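Garside Opens Second Furniture Refinishing Workshop in Clullero

Larger site will take in painted and veneered pieces from November
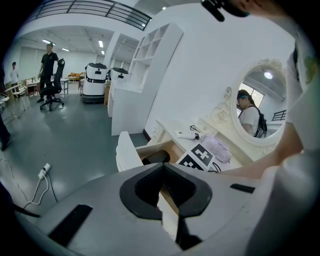 CLULLERO - Garside, the furniture repair and refinishing company, has opened a second workshop in Clullero. The new site will handle bedroom and dining furniture, including vanity desks, dressers, sideboards, dining chairs and small cabinets. It will start taking bookings from the public in November.

The company's first workshop will stay open and will continue to deal with upholstery, large tables and wardrobes. Customers who already have a piece in for repair do not need to do anything. Work that has been booked in will be finished at the site where it was dropped off, and collection times will stay the same.

Garside decided to look for a second building after its waiting list grew longer than the company was comfortable with. In the last financial year it completed 2,194 jobs, of which 631 were full refinishing jobs. The rest were smaller repairs such as loose joints, sticking drawers, missing handles, chipped edges and damaged feet. Full refinishing takes up the most floor space, as pieces have to stand between coats, and the older workshop had run out of places to put them.

The Clullero building was used for storage before Garside took over the lease. It has been fitted with new lighting, a dust extraction system and a separate finishing room with its own air supply. There is also a loading bay at the rear wide enough for the company's van, so furniture no longer has to be carried in from the street. Parking for customers is next to the front entrance.

Six bench staff will work at the new site. Four have moved over from the first workshop and two are new to the company. Garside expects to take on a trainee next year, and details of that position will be posted on the company's website when it opens.

The company is also making a change to the way it gives prices. Until now, customers have had to bring in a piece of furniture, or pay for a home visit, before receiving a quote. At both workshops, customers will be able to send in measurements and a short account of the problem and get a price range by email within two working days. A firm price will still be given only after the piece has been looked at on the bench. If the firm price is higher than the range, the customer can take the furniture back at no charge.

Minimum charges have not changed. Small repairs that can be done while the customer waits, such as fitting a replacement knob or regluing a single chair rail, will be offered on weekday mornings at Clullero only. No booking is needed for these, but they are done in the order people arrive and the counter closes to new work at 11:30 a.m.

Garside will use finishes from Vulex at the new workshop. The Vulex range is water-based and has been in use at the first site for the past two years, mainly on painted furniture. Solvent-based lacquer and shellac will still be available for older pieces where a customer wants the original type of finish kept. That work will go on at the first workshop, which has the equipment for it.

Mirror work is another part of the business that is moving. Customers often bring in dressing tables and hall stands with mirrors that are loose in their mounts, or where the backing has started to fail. Garside can repair mounts, brackets and frames in its own workshop. Resilvering and the cutting of new glass will be sent out to Pranusine, a glass firm that has done this work for Garside for several years. Customers should allow three extra weeks for any job that includes resilvering.

The company asks that drawers be emptied before furniture is dropped off and that any loose parts be placed in a bag and labeled. Keys should be brought in if there are any, even if the lock no longer works. Pieces with active woodworm cannot be accepted at Clullero and should be reported to the office first so that treatment can be arranged.

Garside will also run a series of short evening classes in the new building once it has settled in. The first class will cover cleaning and waxing, and later ones will deal with drawer repairs, filling and touching up, and painting over an old varnish. Each will last two hours, starting at 6:30 p.m. Tools and materials are included in the fee. Students may bring one small item of their own to work on - a stool, a box or a single drawer is about the right size.

To mark the opening, the first 200 customers to book a full refinishing job at Clullero will have local pickup and delivery included in the price. The offer covers addresses within the company's normal van area and applies to one piece per household. It cannot be used for jobs already booked at the first workshop.

About Garside

Garside repairs and refinishes household furniture for private customers, landlords and small hotels. Its services include joint repair, veneer patching, stripping, painting, polishing and upholstery. All work carries a 12-month guarantee on joints and finishes.

Bookings and press questions are handled by the Garside office. Contact details and opening hours for both workshops are listed on the company's website.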